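Gadeo opens its doors: an afternoon of robots and one stubborn cupboard

The Saturday train to Grorlow drops you 300 yards from the Gadeo building, which is the last piece of luck I can report from the morning. The signs for the open day pointed to the loading dock. The loading dock was shut. A handwritten arrow then sent our group of strangers back past the parking lot and in through the front door, where we could have started.

Gadeo does what its leaflet calls "everyday manipulation," meaning it tries to get machines with hands to do the things you do on the way to the coffee pot. The first part of the tour was slides. The second part was the workspace upstairs, and that was what we had come for. The program promised two demonstrations, a box and a cabinet, and 4 p.m. cake.

The box was first. It's a blue-gray thing with a clear pocket on it, the kind you slide a label into, and the job was to bring both hands in over it and come to a stop without touching. Our guide had warned us that the hard part of robotics is stopping. She was right.

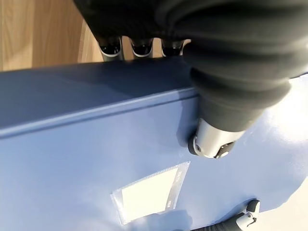 The blue-gray surface and its label pocket, with the arm over it.

The left arm came down, slowed, thought about it and kept going. There was a tap, no louder than a knuckle on a car door, and then the whole machine froze. Somebody's kid clapped. The guide said "protective stop" in the tone of a flight attendant saying "a little weather," and an engineer went to look at the screen.

I have been to a few of these days now (the Pelletier plant in spring was mostly conveyor belts and free pens) and the fault is always the best part. Once the machine is stopped, people who have been reading from cards start talking like themselves. We learned that the controller had trusted an old height for the box. It had been measured in a different spot, and the number had been sitting in a settings file ever since. The arm believed it was well clear of the surface right up until the force limit told it otherwise. So the limit did its job and the file didn't.

The reset took longer than the demonstration. First the hands had to be brought up and left hanging while everybody agreed it was safe to go near.

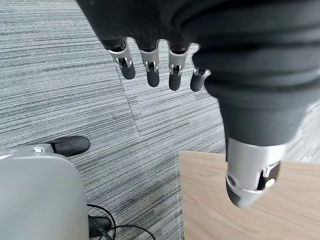
Two people had to confirm out loud that they were standing back, one after the other, and then do it again when the first attempt didn't take. It sounded like a very short wedding. The rule, we were told, came from a near miss at their old site in Narnivard, when one person restarted a machine while another was still reaching for a cable. Nobody got hurt, and ever since, one voice isn't enough.

I asked whether the cables on the floor bothered anyone. There was a pause. Yes, said the engineer, they had been on the list since November. I wrote down "list" and underlined it.

Then on to the cabinet, a low wooden one with a keyhole in the right door. Opening a cabinet sounds like nothing much until you watch something with no common sense try it. The right hand reached the door and set its fingertips against the wood beside the keyhole. The handles were just beside it. It pushed, as we were told afterward, with great confidence in the wrong direction, and the second protective stop of the day went into the log. A man near me said his teenager opens the fridge the same way.
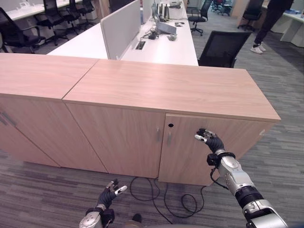 What they said about it afterward

The question session was better than the slides. Both stops had the same root, according to the engineer: the robot knew where things used to be. The cabinet had been nudged when the chairs were moved to make room for visitors, so in a sense we broke it by coming. Their fix for next time is a dull one, a quick check of every position before anyone is let upstairs, with the demonstration locked out until it's done.

A woman at the back wanted to know why they hadn't been doing that already. They had, it seems, on weekdays.

They let us come a little closer at the end, with the motors off, and look at the fingers.

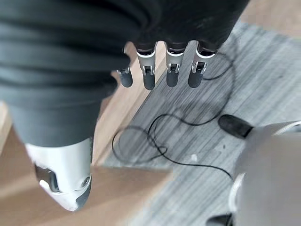

I was more taken with them than I expected to be. All that metal and hinge work, and the part that meets the world is a rounded gray tip like the end of a walking stick. Someone asked if they wear out. They do, and replacing them is apparently the job everyone tries to hand to the newest hire.

The cake appeared on time and needed no reset. I skipped the second slide show to catch the early train, and left by the loading dock, which by then was open.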